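Good Practice for a Two-Arm Sorting Cell: Final Report
Nia Lloyd
Supervisor: Hefin Rees

1. What we were asked to do

The Flaltthorpe teaching lab had a pair of robot arms, a great many toy bricks and one page of house rules, the first of which was "be sensible". My project was to replace that page with something a new student could follow. The task is sorting bricks by colour into three bins. Over the term I logged 640 attempts, each closed with a note against whichever rule had been bent.
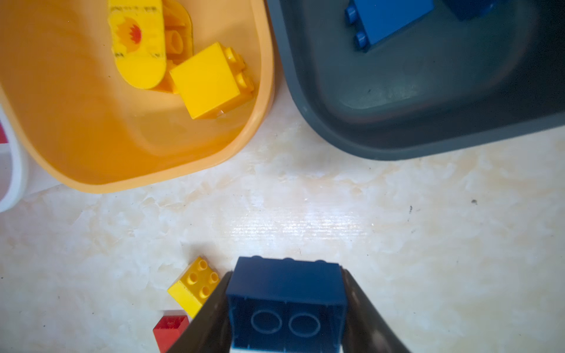
2. Rules for the work area

Rule 1. Hands stay outside the walls while either arm has power. Everyone agrees with this rule until a brick tips over.

Rule 2. Only task objects go inside the enclosure. Food and drink belong on the desk by the door. I wrote this one in bold, and Hefin suggested I also try reading it aloud to the group.
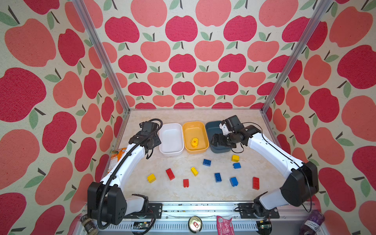
Rule 3. One arm to a bin at any moment. The Haque planner we used will happily send both to the same place, with the confidence of a shopping trolley. We settled on a waiting distance of 60 mm between grippers, and the second arm holds until the first has cleared it.

Rule 4. Check the bins before each run. A brick left over from the last run counts as a success in the log, which flattered us for most of July.

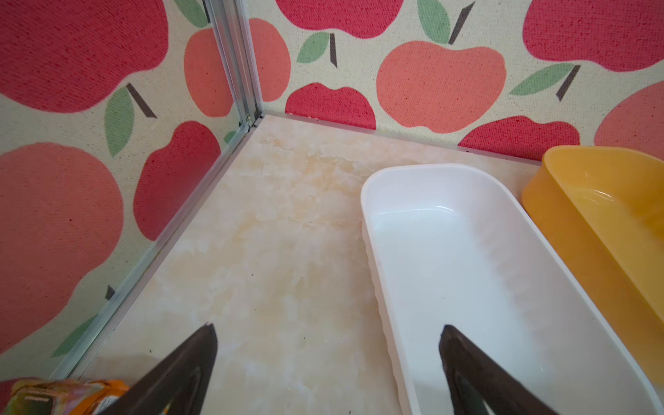
Rule 5 came from the log itself. The operator who starts a run must also sign it off, and "seemed fine" is no longer accepted as an entry. It had been used 16 times, mostly by me.

3. What counts as sorted

A brick is sorted when it is fully inside the bin of its own colour and released. Which way up it lands doesn't matter. We argued over this for a whole afternoon.

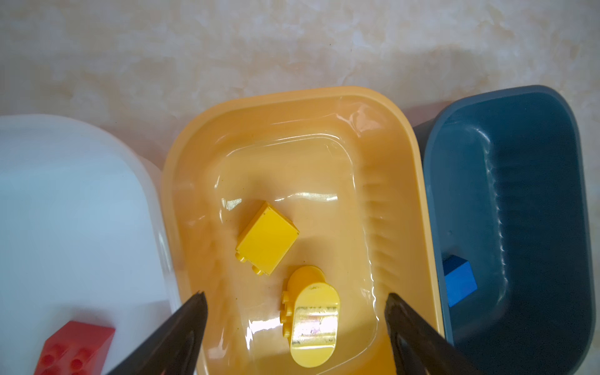 Figure 4. Gripper over the yellow bin, with two yellow pieces inside.

4. Still to do

The rules assume someone is watching. The emergency stop check is written but has only been tried by me, and Rule 2 needs a second draft.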